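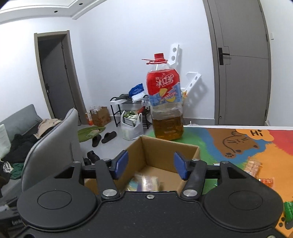 Tolera Hailu

News > Local > Shopping

Latest Council Sport Letters

Brarnton shoppers have been promised cheaper groceries again. Abdella, which runs the store on Steltow Road, says 76 everyday lines will be cut in price from December and held there for three months. It would not say which lines, or what they cost now.

We have heard this before. The last "price hold" covered more than 5 per cent of the shelves, by the firm's own count, and left out milk and bread. Packets of snacks did rather well.

The rival Presitz branch says it will match any cut "where possible", a phrase that commits it to very little. Abdella's full list is due at the store by 2pm on launch day.

Contact us | Copyright Brarnton News | Back to top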